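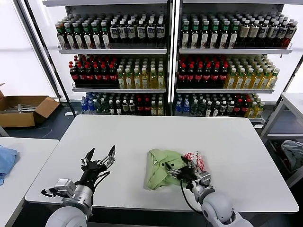
Robotic garment handling at Urkside is the use of two-armed robots to pick up, sort and fold clothing at the Urkside returns center, a site that receives clothes sent back by customers of the retailer Trollura. The system is supplied by Flinusar, a maker of handling equipment, and is known inside the company as Morgan. It was the first automation at the site to take over work that had been done only by hand.

Background

The Urkside center opened as a manual operation. Returned clothes arrived in mixed sacks and were tipped onto long tables, where staff checked each item for damage, closed the buttons or zippers, folded it to a standard size and placed it in a bag for resale. Before the change, 134 people worked in the folding and checking areas across 2 shifts. Sore wrists and shoulders were the most common complaint recorded in the site health log, and new hires often left during their first season.

Cloth is harder for machines to handle than boxes or bottles. A shirt has no fixed shape, and two shirts of the same style will land on a table in different ways. Earlier equipment at the center was limited to conveyors and label printers.

The system

Each Morgan station has a pair of robot arms that work over a flat white table. Every arm ends in a black gripper with long fingers. One arm can hold a garment while the other is free to take a sleeve, a hem or a collar. Shirts with collars and buttons are considered the most demanding of the regular items, as a gripper that closes on a button may pull the thread.

The arms follow motions learned from recorded demonstrations by experienced folders. Kedir Gudeta, a former shift lead in the folding area, was in charge of collecting the demonstrations and later became the site's first station trainer. A station is set to stop when it has failed to grip the same item three times, and a worker then clears the table by hand.

Trial runs began in March. Regular use was approved on Jul 24, 2019, after a station had handled 300 items in a single shift without a safety stop.

Effects on staff

The agreement between Trollura and the employees' council stated that no permanent worker would be dismissed as a result of the system. Thirty folding positions were closed as people moved to other duties. Most of those affected went to inspection, repairs or station support. The last of these was a new job grade, with 30 hours of paid training and a higher hourly rate.

Reports of wrist pain fell in the areas where stations were installed. Other effects were less welcome. Station attendants described long periods of watching broken up by sudden stops, and several asked to return to manual folding. Folders had formerly set their own pace within a shift target, while attendants had to follow the pace of the arms. The council also objected to the use of station records in performance reviews, and the practice was dropped.

Job rotation was introduced in response. Attendants now change places with inspection staff every two hours, and no one is assigned to a station for a full shift.

Remaining manual work

Knitwear, lined coats and children's clothing are still folded by hand at Urkside. Checks for stains and odor are also made by staff, as is the final decision on whether an item can be resold.

We use cookies to improve your reading experience. By continuing to browse, you agree to our cookie policy. Accept | Manage settings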